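What is a student's right?

A right is something that you are allowed to have or do, and other people must respect it. At school, every child has the right to learn and to be treated fairly. 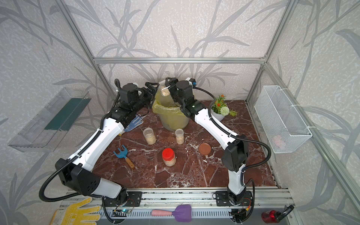
What if a rule is unfair?

Tell an adult whom you trust. You can also write a letter to the principal. Nanami Oda, a pupil at Ikeda School, wrote one when girls could not join the chess club. After five days the rule was changed.

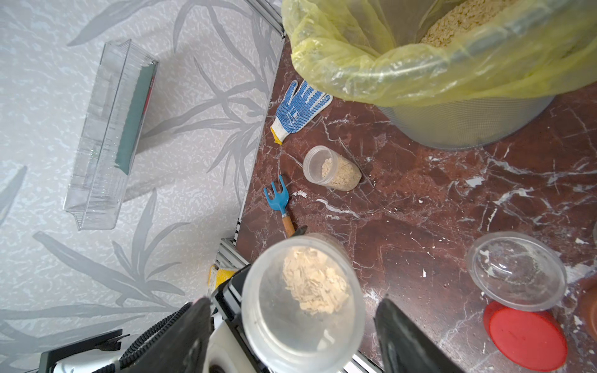
Wood shavings in a clear plastic cup.

Text: Haruna Kubo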